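Who Pays for a Quiet Town? The Case for a Visitor Charge in Jimton

By Trefor Hughes
February 16, 2018

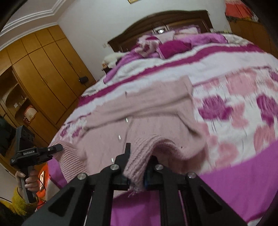
The proposal now before the Jimton Regional Tourism Board would add a charge of 2 dollars per person, per night, to every paid stay within the town limits. It would apply to hotels, inns, campgrounds and private rooms alike. The comment period has drawn more letters than any matter the Board has handled in recent years, and most of them are opposed. I write in support of the charge, with one reservation about how the money is to be held.

Jimton has 270 licensed guest rooms. Its permanent population is small, and its road, water and waste budgets were drawn up for that population. During the October leaf season those rooms are full on most nights, and the day visitors who come over from Plorko by bus are in addition to them. The town therefore maintains, all year, a sewage plant and a parking system sized for a few crowded weeks. The cost of doing so falls on property owners, many of whom have no part in the visitor trade and receive no income from it.

Opponents make several arguments that deserve a fair reading. The Innkeepers' Association holds that any charge will send guests to Zolley, where rooms are already cheaper. This concern would carry more weight if the price of a room were the main reason people choose one town over the other. Guests come to Jimton for the gorge trail and the old mill quarter. Zolley has a larger supermarket and easier parking. A family that has decided to walk the gorge is unlikely to add a drive of that length, twice a day, in order to save the price of a cup of coffee.

A second objection concerns paperwork. Small operators, in particular those who let two or three rooms in their own homes, fear another monthly form. I share this concern. The draft ordinance requires a separate return with a separate due date, and there is no good reason for it. The occupancy figures are already reported to the county. A single added line on the county form would serve the purpose, and the Board should ask the county for that line before the ordinance is adopted.

The third objection is the most serious. Zoltán Fekete, who has operated the guest house on Sipos Lane for many years, wrote to the Board that visitors "already pay for this town every time they buy a sandwich in it." He is correct that sales tax receipts rise in the season. Those receipts, however, go first to the county, and the portion returned to Jimton is set by a formula based on resident population. A busy season does very little for the town's own accounts. Mr. Fekete's argument is a sound criticism of the county formula, and I would sign a letter asking for its revision. The formula has been under review before without result, and the footbridge cannot wait for another review.

The footbridge is a useful case. The lower crossing on the gorge trail was closed at the end of the last season after an inspection found decay in the supports. Visitors are now directed along the upper road, where there is no sidewalk. Repair has been put off because the trail account holds too little to match the state grant, and the grant will lapse if it is not matched. This is the kind of work for which a visitor charge is suited. The people who use the crossing would pay for it, in small amounts, over a number of years.

Some residents have suggested an entry fee at the trailhead in place of a charge on rooms. The idea is attractive on its face. In practice it would require a gate, an attendant and a means of separating visitors from residents, who have walked the gorge without charge for as long as there has been a path. It would also do nothing about the water system, which serves guests at night whether or not they go near the trail.

I would, however, ask the Board to consider the day visitors more carefully than the draft does. The Plorko buses bring people who use the restrooms, the paths and the benches and who leave before dinner. A modest docking fee for coaches, collected at the station lot, would be simple to manage and would answer the complaint that only overnight guests are being asked to contribute. The operators have paid such fees elsewhere for many years.

My reservation concerns custody of the funds. The draft directs all receipts to the general fund, with a statement that they are "intended" for visitor-related purposes. An intention is not binding on a future council. The revenue should be placed in a restricted account, with its permitted uses listed in the ordinance itself: trail and bridge repair, public restrooms, seasonal waste collection, and the seasonal share of water treatment. Promotion should be left off the list. Jimton does not lack visitors in the fall, and the Board has an existing budget for advertising in the spring.

The Board should also publish a yearly statement of what was collected and where it was spent. A single page posted at the visitor office and sent to each licensed operator would be enough. Innkeepers who must explain the charge at the front desk are entitled to know what it has paid for.

Written comments will be accepted at the Board office until the close of the comment period. Residents who hold a view on the restricted account, whether or not they support the charge itself, are encouraged to state it separately, as the two questions will be put to separate votes.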